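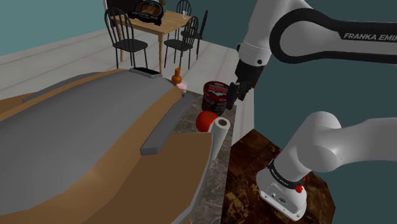 I have helped judge the student robotics evening at Culley for four years, and I think we should stop giving extra marks for hardware. The best entry last December came from a team of 2 who never touched a motor. Catrin Ruddock and Reece Whiteley did all their work in simulation, with a kitchen counter as the test site. Their task was to handle ordinary groceries, and they made it hard on purpose. A canister standing right behind a tomato leaves a gripper very little room for error, and a paper towel roll lying on its side by the counter's edge is one more thing to knock off. They lost nine points because the score sheet has a line for "physical build" and they had nothing to put on it.

The usual case for that line is that real robots teach patience. Aníbal Pacheco, who runs the club, makes that case well, and I agree with part of it. A stripped screw is a lesson. But the club's arm cost $2146 and it was out of service for most of the fall term. Students waited for a turn. The simulation group could try a bad idea, reset and try another before the bell rang.

They also had to think about things the hardware teams skipped. An arm has a body, and it gets in the way. From one side of the counter the long gray link passes right in front of the tub, and a student has to decide what the program should do when it can't see what it wants to pick up.

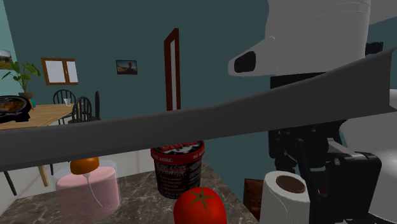 What I would change

Drop the build line and mark the notebook instead. Ask each team what failed, what they changed and why. Joanne Hulme tried this with her class at Somley and the write-ups got longer and better.

I would keep the hardware prize as a separate award. Teams that build good machines deserve one. It should have no effect on the main result.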